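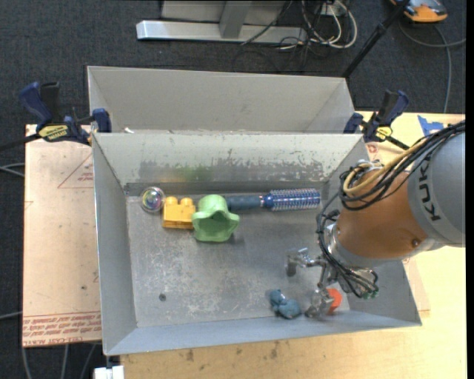 Home Projects Reports Reuse Fund Contact

Print this page | E-mail this page

Reading time: 5 minutes

Womo small items reuse room, Prerkmont
Progress report to the Oteritz Reuse Fund, second period

Sending this a bit ahead of the spreadsheet so you have something before your review in March. Spreadsheet follows. Receipts are scanned, two still missing, see under Money.

Short version

Room is open, bench is set up, sorting is going OK. Cleaning is behind. Boxes going out are behind too but less than last time. 152 boxes of mixed small items taken in since the start of the grant, 77 sorted and closed. The rest are on the shelving in the corridor and we would like that corridor back.

What comes in

Same as before, mostly household bits from the drop-off point on Radebe Street. Toys, kitchen drawer stuff, bathroom stuff, pens, hair things. It comes mixed and it stays mixed until it gets to the bench. A typical lot is a building block or two, a bouncy ball, a hairbrush, something soft and rubbery that could be a cup or a toy or part of something else. Those last ones take the time. A yellow block with two studs is easy, goes straight in blocks. A green rubber thing shaped like a flower - not easy. Toy? Kitchen? We had it in both categories at different times this winter.

We now have a category called "soft, unknown" and it has helped. Stuff sits there until the end of the session and then somebody makes a decision. If still unclear it goes in the mixed play box, as long as it is clean and too big to swallow. Small balls do not go in the play boxes at all, that is a change from the first period and came from the nursery feedback. They go to the older kids' boxes only.

Hairbrushes: you asked about these in your comments. We said we would stop taking them and we have not managed to. They arrive at the bottom of toy boxes. Current rule is brushes out of the lot first, own tub, no brush goes on to a family. Handles and heads are different plastics on most of them so recycling is not simple either. Open to ideas.

The bench

Bench has the two gray metal bins now, one behind the other with the divider between them, clamped to the table with the blue bar clamps. Sloped sides are good, things slide down to the bottom and do not get stuck in corners. Clamps were the right call, in the first month the bins walked across the table whenever anybody leaned on them. Working rule is one lot at a time, tipped in one bin, other bin kept free to move things over.

Problems with the bins:
- the floor is scuffed and speckled, and small dark items are hard to see against it
- the inside walls get streaky. Wiping once a session was the plan. In practise it is more like once a week and you can tell
- there is a hole in the floor of the front one. Small, but pins and beads find it. We want it plugged before the craft lots start

Light wood table top is holding up fine. Have asked about a wipe-clean cover, no answer yet. Cardboard ends up on the table next to the bins all the time, flattened packaging mostly, and we have agreed it goes down to the cage at the end of the day. Mostly does.

Carpet. We said in the application that the carpet would be lifted and vinyl put down. Not done. The landlord wants a survey first. Dark gray carpet and small dropped parts is a bad mix and the vacuum has had more than one bead in it. Still want to do this, would like to move the line to the next period if you are OK with that.

Cleaning

Behind, as said. Hard plastic is fine, goes in a mesh bag in warm soapy water, rinse, rack. Soft rubber is slower. It holds onto fluff and some of it goes sticky when it is old, and sticky does not wash off. Sticky goes in the trash. Would rather be strict there then have it come back.

Drying rack is too small. One rack, fills up by 11 in the morning and then everything waits. Second rack is ordered out of the equipment line.

What goes out

17 places have had at least one box from us - nurseries, after-school rooms, two waiting rooms. Three of those have asked for a regular box every month, which is new. They all want blocks. Everybody wants blocks. We have blocks in four or five makes that do not fit together, and a mixed box of blocks that do not fit together is not a nice thing to give a kid, so these get split by make at the bench now. Adds time. Worth it, the returns have stopped.

Animal figures go nearly as fast. Balls we have too many of.

Feedback so far is by phone or at the door, so not much on paper. A short card is going in each box from now on, three questions, freepost. Will report on those next time.

Money

Roughly on budget. Over on tubs and labels, under on travel. The flooring money is untouched, see Carpet. Missing receipts are one for labels and one for the second pair of clamps, which we did not need in the end and are taking back. Will show as a credit.

Nothing moved between lines without asking. The drying rack was in the original list as "rack(s)" so we are treating it as covered, shout if not.

Changes we are asking for

1. Flooring line carried to the next period.
2. Target for closed boxes kept the same but counted at the end of the grant and not per period. Intake is lumpy, January was huge, everyone clearing out after the holidays.
3. OK to spend the leftover travel on a better lamp over the bench. The one up there now leaves the far side dim and the clear and shiny things disappear.

Next period

Plug the hole. Wash the bins properly, inside walls too. Get the corridor shelving down to one side only. Second rack in. Cards in boxes. Craft lots start once the beads have somewhere safe to go.

Also want to write down the sorting rules on one sheet. At the moment there are three versions taped up and they dont agree about brushes.

Visit - you are welcome any time, mornings are better. Side door, the front one sticks. Please say beforehand if you want to see a full session from tipping out to closing the box, as we do not run one every day.

Spreadsheet and receipts to follow by separate e-mail.

Womo project team, Prerkmont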